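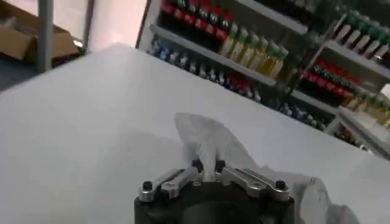
Thin white film held between the fingertips, with the drinks shelving beyond the table.

1/ This thread reports on the two-arm build at the Wendivetti shared workshop for the month of October. It is posted on behalf of the build group and is intended for members, for other shared workshops with similar equipment, and for those who wrote in after the spring report.

2/ The purpose of the build is limited. Two arms, each with a two-fingered gripper, are to pick up soft items from a table, turn them, and fold them once. Bags, film and cloth are covered. Rigid items were dealt with in the previous report and will not be discussed again.

3/ Thin plastic film remains the most difficult item on the list. It lies flat against the table and offers very little edge. The present method closes the fingers at low height and raises a peak before any sideways movement is made. Ketsara Somboon wrote the current version of this motion.

4/ The group has logged 982 grasp attempts on soft items under the present settings. Of these, 969 ended with the item held for the full waiting period. The remaining 13 were drops, and every one of them was on film.

5/ Members have asked whether those figures apply to folding. They do not. They apply to the grasp alone. Folding results will be posted when the method for scoring a fold has been agreed. Two members scoring the same fold at present may well record different results.

6/ The next section concerns the fingers.

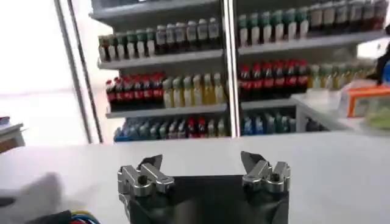

Gripper fingers set wide apart. Wiring at lower left.

7/ The opening width at the start of each attempt is now fixed in the settings file. Under the old arrangement, the operator chose the width by eye, and the log did not record it. Attempts made under the old arrangement have been removed from the totals given in post 4.

8/ Finger screws are to be checked before each session with the hand driver kept in the Prydderch drawer. Powered drivers are not to be used on the fingers. Two threads were stripped in this way during the summer and the parts had to be made again.

9/ Loose wiring on or near the work table is to be tied back before the arms are powered. Noel Macapagal has prepared a short wiring sheet, which is kept with the sign-in book. Members who change a connector are asked to mark the change on the sheet and to initial it.

10/ On software: motion control runs on Paltell, in the version the workshop has used since the start of the build. A newer version has been tried on the bench and will not be adopted this season. The log viewer is Wullo, a small program written by members. It has been corrected so that it no longer drops the final line of a session.

11/ The following posts concern work with both arms on one item.

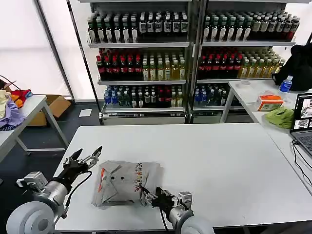
Two grippers and a printed plastic bag, with the right-hand fingers at one corner.

12/ In two-arm work, one gripper holds or presses while the other approaches. The approaching arm does not close until the first arm reports contact. This rule was proposed by Pentti Vuorinen after a series of attempts in which both arms closed together and pulled the item out of shape.

13/ Printed bags are treated separately from plain film in the log. The printing helps the software find the bag on a white table, and the two kinds should not be compared as equals. Sofia Michialidis's note on this point is in the shared folder under "surfaces."

14/ Correction to post 13: the name should read Sofia Michailidis. The group regrets the error.

15/ Each operator is limited to 50 attempts in one sitting. The limit applies to experienced members as well. The log shows that comments become shorter and less useful late in a long sitting, and the comments are needed when a drop is reviewed.

16/ Cloth has given fewer difficulties. A bunched cloth offers many raised points, and the first grasp is seldom in doubt. The harder question is which point to choose, as a poor choice leaves the cloth twisted when it is lifted.

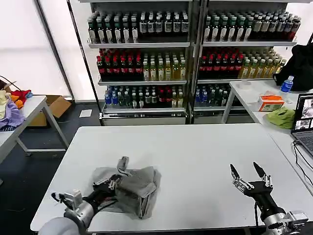 17/ The present rule takes the highest point that a gripper can reach without crossing the center line of the table. Anong Wattanapong is testing a second rule, which looks for a corner first and falls back on the highest point when no corner is found. Results from the two rules are being logged under separate headings.

18/ Requests received and answered: the settings file may be copied by other workshops. The finger drawings may be copied as well, with the workshop named on the sheet. The arms themselves are not available for loan.

19/ Evening sessions begin at 6:30 p.m. Members who wish to operate the arms must first complete the safety briefing, including the stop-button drill. Visitors may watch from behind the marked line.

20/ Questions on the figures should be sent as replies to post 4 so that the answers stay in one place. Questions on wiring should go to Noel Macapagal at the workshop desk.

Last updated: October, 9:40 p.m.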